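発表メモ(話す用、スライド順)
社内技術報告会 2023-07-21 担当:ワグネル・フォンテス

1枚目 自己紹介は短く。Pronitz班で遠隔操作による教示を担当。ヴァルキリア・ビッテンクールさんは次の枠でNiltar(学習側)の話をするので、モデルの質問はそちらに回す。

2枚目 対象作業はデスクトップPCの分解。中でもCPUの扱い。6月から取り始めて、収録した教示は249本。操作者は6人。

3枚目 手で直接アームを動かす方式と、遠隔操作の方式を比べた。直接教示は大まかな位置決めには楽。ただし自分の腕がケースの上に入るので、固定カメラの映像に人の手が写り込む。ソケット周りは遠隔操作に統一した。ここはゆっくり話す。

4枚目 写真2枚。10秒ほど黙って見てもらう。
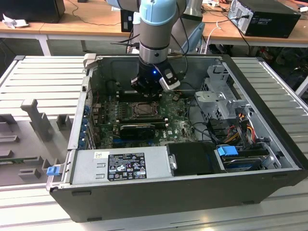
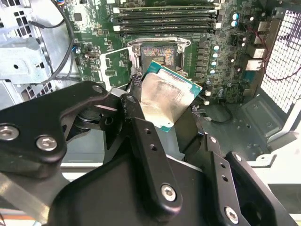
PC分解作業。1枚目は固定カメラ、2枚目は手首カメラの映像。

補足:2枚目でつかんでいるのがCPU。ヒートスプレッダにグリスが残っている。操作者はこの傾きを見ながら指の角度を直す。固定カメラだけでは傾きが読みにくい、と口頭で足す。

5枚目 操作者への指示。ソケットのピンの真上で横に動かさない。つかみ直すときは一度離れた場所に置く。迷ったら止まってよいが、止まった区間には印を付ける。印の付け方はLinisの手順書にあるので省略。

6枚目 失敗した教示の扱い。捨てずに別フォルダに残す。最初のころは消していたので、その分は数に入っていない。質問が出たら正直に答える。

7枚目 今後。目標は600本。機種を増やすか同じ機種で本数を増やすかは未定。Foulkes側の希望は前者。

時間が余ったら操作画面の遅延の話。余らなければ飛ばして質疑へ。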